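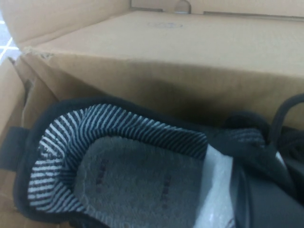 *Wrist camera view, shoebox station, lid open, one shoe in the box.*

**To:** handling-practice list
**Subject:** Re: Draft 3, section 7 (opening and repacking retail boxes)

Hi all,

Replies to the Burari comments are inline. I've kept only the parts of the earlier message that are still open.

> 1. Section 7 says the gripper "shall not contact the goods while the lid is moving." On our cell the wrist is over the box the whole time, so we can't tell whether we pass or fail. Does hovering count?

Hovering doesn't count. Contact means touching. I would change the sentence to "shall not touch the goods until the lid is at rest and the arm has stopped." The stop matters. In the July trial at Costavdale most of the scuffed uppers came from arms that started down toward the shoe while the lid was still springing back.

> 2. What do we do with boxes that are already damaged? We had 433 boxes in the last batch, and plenty had a split corner before the robot ever saw them.

Log the damage before the first touch and carry on, unless the wall no longer stands by itself. Look at the left corner in the picture, where the side flap meets the lid panel. The board is torn and the lighter fibers show. Under the current draft an operator could write that up as robot damage or as nothing at all, and two people at the same station would do it differently. I propose a plain rule: one still from the wrist camera once the lid is open, saved with the box number, and any tear noted as "found" or "made." If there's no still, it counts as "made."

That puts the burden on the cell, and I know Zeltolville will object. I still think it's right. The customer can't tell who tore the box either.

> 3. Packing tissue. The draft says "restore all packing material." Restore to what? Ours comes out and goes back as a ball.

A ball is fine if it came that way. The tissue in the shoe above is crumpled already. What I want to rule out is tissue left on the floor of the box or hanging over the edge, where it gets caught when the lid closes. Suggested text: "Tissue found inside a shoe shall be returned to the inside of the same shoe."

> 4. Can we lift by the heel tab? It's the easiest thing for two fingers to hold.

No, and I'd like this to be a "shall not." A fabric tab is sewn on for a person's finger, and we have no load figures for it from anyone. Grip the heel collar from inside and outside, with soft pads. Laces are out for the same reason, and they are also hard to see – black laces against the dark inner wall of a box are easy to miss on the camera we all use. If a cell can't separate lace from shadow, it should add light at the station before it adds anything to the software.

> 5. Dijkstra asked for a minimum number of cycles before a cell can be called "qualified." The draft is silent.

I put 400 in an earlier version and took it out after the Costavdale people said it was too low. They ran 747 and found a new way to crush a lid close to the end. I'm willing to put 400 back as a floor, with the condition that the boxes come from mixed stock and include damaged ones. A run on fresh boxes only shouldn't qualify anything.

Two small edits while I'm here. "Box" and "carton" are both used in section 7 and should be "box" throughout. The term "open lid" needs a line in the definitions, as some sites use it for a lid that has been taken off.

Please send wording changes as text in the body of the message. Marked-up attachments keep losing the comments when they go through the list server. I'll close section 7 on Friday, November 29, 2019 and start on section 8, shelf return, the week after.

Ákos Oláh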